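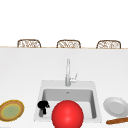 The kitchen sink is a basin fixed into or beside a work surface and used for washing food, dishes and hands. It is one of the oldest pieces of household equipment still in daily use, and most families could sooner do without an oven for a week. In a kitchen where chairs stand along the far side of the counter, as with the three woven backs shown, whoever is at the faucet can look up and chat with whoever has sat down.
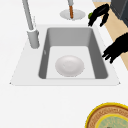 Early sinks were shallow slabs of stone, sloped toward a hole in the wall. Deeper basins came later, along with piped water, and cooks took to them gladly, for a deep basin keeps the splashing down. A round bowl sits easily on the flat floor of a gray basin like this one, with sloping walls on either side and a tall faucet to the left. In the old hill town of Wislow, the local historian Peninah Nyamweya recorded households that shared one stone sink between 2 families, and she writes very fondly of the gossip that went with it. 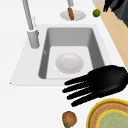
What is a drop-in sink?
It is a sink lowered into a hole in the counter from above, so that its rim rests on the surface and carries the weight.

Fitting one is usually simpler than fitting an undermount sink, which hangs from below and leaves the edge of the counter showing. 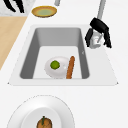 Care and cleaning

Warm water, a soft cloth and a little dish soap will look after nearly any sink. Lime juice is an old favorite for chalky marks around the drain, though it should be kept away from marble and other soft stone.

See also: Faucet; Countertop; Dish rack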